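When an automatic hood stops behaving: grease, sensors and what to check first

Our Enitz kitchen controller is meant to look after the cooking fumes by itself. It reads a small sensor near the hob, turns the extractor on when the air gets warm or smoky, and turns it off again a few minutes after cooking ends. For almost two years it did this without any trouble. In September it failed, and it failed quietly, with a pan of oil on the hob.

The oil was for doughnuts and had gone well past the heat I wanted. There was a haze in the kitchen before I looked round. The extractor was off. The wall panel showed a green light and the word Ready, so as far as the controller was concerned nothing was going on. I turned the ring off, put the lid on the pan and left it where it was. There was no fire. The smell stayed in the curtains for days.

The rest of this page is what I have learnt about keeping a set-up like this in order, for anyone who has fitted a controller to an ordinary hood.

What had gone wrong

There were two faults. The first was the sensor. It sits in a plastic housing with slots, and the slots had filled with a film of grease and dust. A sensor in that state still sends a reading, but the reading changes very slowly. Ours was showing normal room air in a kitchen you could hardly see across.

The second was a setting. After an update the controller had gone back to its standard programme, in which the fan waits 90 seconds after the sensor trips before it starts. I had shortened that when it was fitted and never looked at it again. Ninety seconds is a long time with hot oil.

Jade Charbonneau, who fits kitchens near us and put in the Trirnholm relay box, came to look. She said most of the faulty controllers she is called out to are dirty sensors, and that people pay for a new unit when they needed a cloth and some washing-up water.

Test it before you trust it

Once a month I boil a wide pan of water with the hood set to automatic and watch to see if the fan starts. If it hasn't started by the time the water is at a full boil, something needs cleaning or resetting.

Don't test with smoke, and don't test with oil.

Check the manual switch as well. If the fan runs by hand but not by itself, look at the sensor and the settings. If it doesn't run either way, switch it off and get someone in. A motor that hums without turning should be switched off at once.

After any update, go into the settings and read them through. I keep ours written on a card inside the spice cupboard: start delay, run-on time, fan speed. It takes a minute to compare.

Cleaning the sensor

Turn the power off at the fused switch. The off button on the panel isn't enough, as the controller can still call for the fan while your fingers are near it. Unclip the cover and wash the cover only. For the sensor itself use a soft dry brush, the kind sold for paintboxes. No sprays of any sort. I ruined our first one with a Loviva degreaser, which left a coating that never came off, and the replacement was dearer than I would have liked.

Let the cover dry completely before it goes back. I leave mine overnight.

Cleaning the hood

A greasy hood is a fire risk whether or not a machine is in charge of it. With an automatic one it is easy to forget, as you never need to touch the thing.

Power off again, at the same switch. The hob must be off and cold. Put an old towel over it to catch drips and to save the surface if you drop a screw or a filter.

Metal filters come out and go into a sink of hot water with a good squirt of washing-up liquid. I add a spoonful of soda crystals for steel ones, but not for aluminium, which goes dull and grey. Leave them for half an hour, brush, rinse, and stand them on end to dry. Charcoal filters don't wash. Change them.

For the underside, mix 500 ml of warm water with a teaspoon of washing-up liquid. Wring the cloth out hard so that nothing runs up into the lights or the switches. Hold the panel steady with your free hand and wipe along its length, turning the cloth to a clean side often.

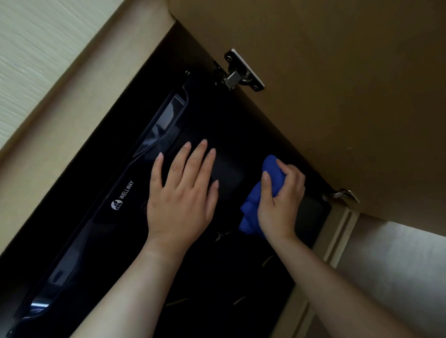 Go over it a second time with plain water and then with a dry cloth. Dark glossy finishes are the worst for smears, and a torch held low along the panel will show up what you have missed. Old grease that has gone sticky needs a warm damp cloth laid on it for five minutes. Leave scouring pads and knives in the drawer.

Wipe the bottom edges of the cupboards on either side while you are up there. If you have a cupboard door that lifts over the hood, open it fully and make sure it stays up by itself before you put your head near it.

Wait until everything is dry before turning the power back on, then run the fan by hand for a few minutes, and only after that put it back to automatic.

What we do differently now

For frying, the hood goes on by hand before the oil goes in the pan. The controller can have the soup and the pasta. I also fitted a Kalinowski heat alarm on the kitchen ceiling, with its own battery and no connection to anything else in the house, so that a bad update can't silence it.

The sensor has been moved as well. It was above the kettle, where it got steam all day long. It is now further along the wall and stays clean for longer, though I still brush it out whenever I do the filters.

If your own controller has a log, have a look at it. Mine had recorded no fan starts for eleven days before the doughnuts, and I had been cooking on every one of them.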